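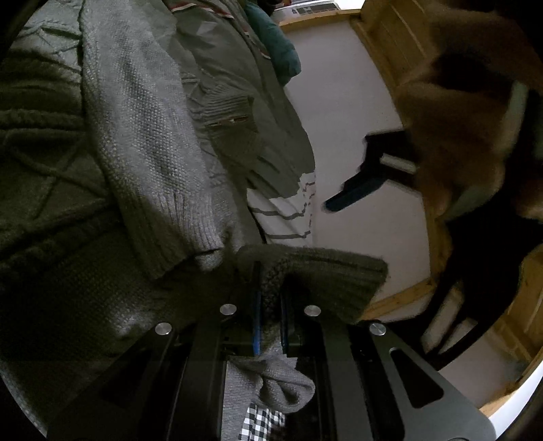

Knitwear folding by hand-held gripper gets 300 more demos, Garcombe lab says

12 September 2021

The Garcombe soft goods lab has put out its first results from Irik, the project that tries to teach a robot arm to sort and fold clothes by copying people.

No arm is used for the teaching part. People pick up a pair of jaws with a camera on it and do the job themselves, at home, on their own bed or floor. The video and the jaw opening get logged, and a model called Xaba learns from that.

The first set, finished in April, had 166 demos and was nearly all T-shirts and towels. The new set brings it to 466. Mostly jumpers and cardigans this time, grey on grey in plenty of cases, which the lab wanted. Cable knit, ribbed cuffs, fuzzy edges. Hard to tell where one sleeve stops and the next garment starts.
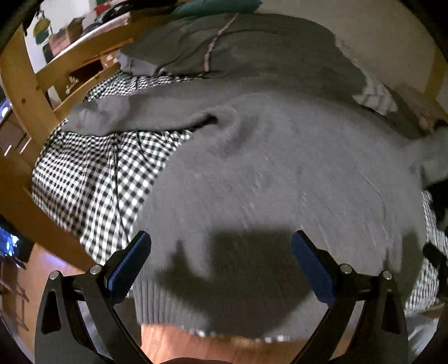 Sleeves are still the weak point. Trained on the old set only, Xaba got 2 jumpers out of 19 laid flat with both sleeves free. With the new demos in, same 19 jumpers, it got 11. Towels no better, no worse.

Most misses were at the cuff. The jaws close on one layer too many and bring up whatever is underneath, bedding included. Checked and striped cloth gave more trouble then plain, and the lab thinks shadows from the gripper itself play a part, though that hasnt been tested on its own yet.

Zistov, which makes the finger pads, is sending a softer version for the next round. Demos with those start once the pads are in. Coats and anything with a zip are left out for now.

Data and the training code to follow, no date given. A write-up of the sleeve tests is on the lab's page.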